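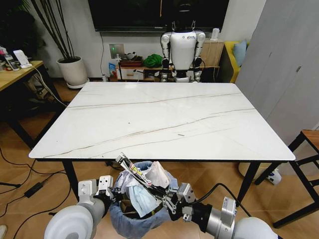
Marble-look top, black legs, lined bin in front.

I love this Orlandini table! I paid $400 for it and the veining still makes me smile every morning.

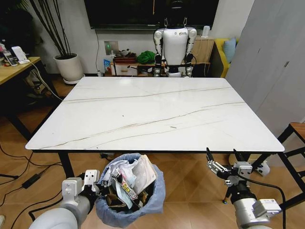 The top cleared, bin full.

Crumbs do show up on all that white, so I keep the bin close and sweep straight in.
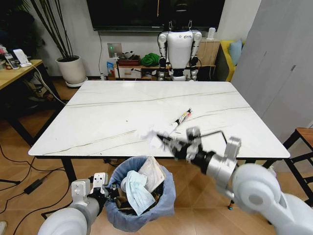
My one grumble is the gloss, as it catches every bit of light after 4 in the afternoon. Still my favourite colour in the range.
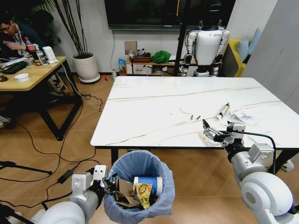
VERDICT: 5 stars

Takes a whole day's mess and still looks great. Orathai Thaweesak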